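The case for a town clothesline

2026-01-04
By a staff contributor, Storley

Bundville has 2,195 residents and, by the shire's own survey, 371 households in flats or units with no outdoor space. Most of those leases ban washing on balconies. So people run dryers in January, when it's hot enough outside to dry a bedsheet in an hour.

I think the council should put up public clotheslines, and I think it should start with the vacant block behind the Gokdale Road shops. The land is already fenced and mown. Eight rotary hoists would fit with room to get a pram between them.

The usual objection is theft. I lived in Storley for years with a shared line at the back of the units and lost one tea towel. People will take more care with their neighbours' washing than the letters page gives them credit for. Those who would rather not risk their good sheets can keep using the dryer.

The other objection is looks. Some councillors feel that washing makes a street seem poor. I'd say a row of empty shops does that already, and the balcony bans should go as well.

Cost is a fairer question. Running a dryer through a wet July can add roughly $400 to a winter's bills for a family, and a line under a simple roof would take a good part of that away. A roof costs more than a hoist, but the shire found the money for the Katiyar Park entry sign.

The draft works budget is open for comment until the end of the month. Put the clothesline in your submission, and mention the roof.

Comments

unit4 says: Ours bans airers inside the balcony door too. Ridiculous.

magpie_hill says: Good idea but who fixes the hoists?

dot says: Yes to the roof. Pegs are my problem, they go brittle in the sun.

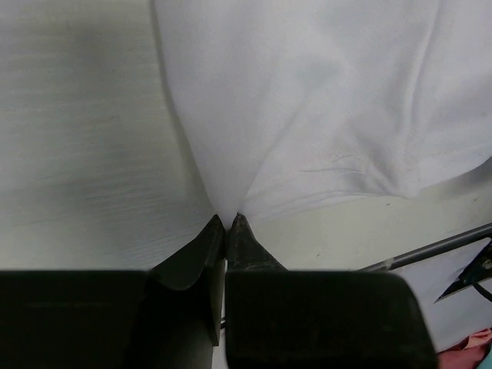
unit4 says: Get the stainless ones, dot. I've put my submission in.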